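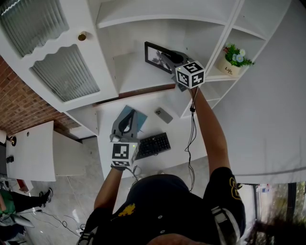 Teaching by Demonstration, Session 4: Hand-Held Grippers
Handout for the Murnarham evening course
Notes by Oliwia Cieślak

Last session we drove the arm by remote control, and most of you discovered that putting a cup on a saucer through a joystick takes longer than drinking what was in it. This session we leave the arm switched off. You hold the grippers yourself, one in each hand, and do the task the way you would do it at home, only slower and with more cables.

What gets recorded

A demonstration, for our purposes, is three streams with one clock: the video, the position and angle of each gripper over time, and how far open the fingers are. The video you get from the cameras. The finger opening comes from the gripper. The position is the one that causes trouble, and it is why we put marker cubes on the grippers. Each face of the cube carries its own black-and-white square pattern, so a camera that can see one face cleanly can work out where the cube is and which way it is turned. Two faces are better. A face with your thumb over it is worth nothing, and your thumb will want to be there.

The robot never sees your intentions. It gets the numbers. If you paused over the keyboard wondering whether you left the stove on, the numbers say that one pauses over keyboards, and a policy trained on enough of you will do it faithfully.

The shelf exercise

Task: take the framed picture on the shelf by its edge, move it one compartment over, and leave it leaning so that it stays up. The second gripper stays over the desk until it is needed.

This looks like a task for one hand, and in the first 20 demonstrations most groups do it with one. Then somebody lets the frame slide, the other hand shoots up to catch it, and we have a two-handed demonstration of something we did not ask for. Decide beforehand which version you are recording. Both are fine. A mixture of the two under one label is how the Krajewska set ended up with 446 demonstrations and a policy that approached every shelf like a man trying to swat a fly.

Before you start

Put the cables where they can follow your arms without catching on the desk. Reach to the far end of the task once, with both hands, before recording. If the cable goes tight, it will go tight in the middle of your best run too.

Check the green lights on both grippers. On our units, green means the gripper is talking to the recorder. It does not mean the recorder is saving anything, a distinction Perano explained to us in August after a full afternoon's work.

Bring both cubes into view and hold still for a slow breath. This gives the tracker a clean start and gives you a visible beginning to cut on.

While you record

Move at half your normal speed. Your normal speed is for people with skin on their fingers.

Close on the object once. Fidgeting with the grip (close, open a bit, close again) is natural and shows up in the data as a nervous habit. If the first grip is bad, finish the attempt, mark it as failed and do another.

Keep your head out of the way. You will lean in to see the contact point, and so will the overhead view, which then records the back of your head in excellent detail.

Do not tidy between runs unless tidying is in the plan. Small changes in where the phone or the keyboard lies are useful variety. A desk that gets steadily neater from run 1 to run 44 is a trend, and the learner likes trends.

What to throw out

Toss any run where a cube was lost for more than a blink, where a gripper bumped the shelf hard enough to jolt your wrist, or where somebody said "sorry" on the recording. Keep the slow, dull ones. Pronow's default filter rejects long runs automatically; turn it off for this exercise — the dull ones are what we came for.

Failed grasps go in their own folder with a one-line note. "Bad" is not a note. "Closed too early, frame tipped left" is a note.

For next time

Each pair hands in 18 usable demonstrations of one version of the task, with a paragraph on which version you chose and what went wrong. Read the section on time alignment before you come. It is short and badly written, and I am allowed to say so as I wrote it.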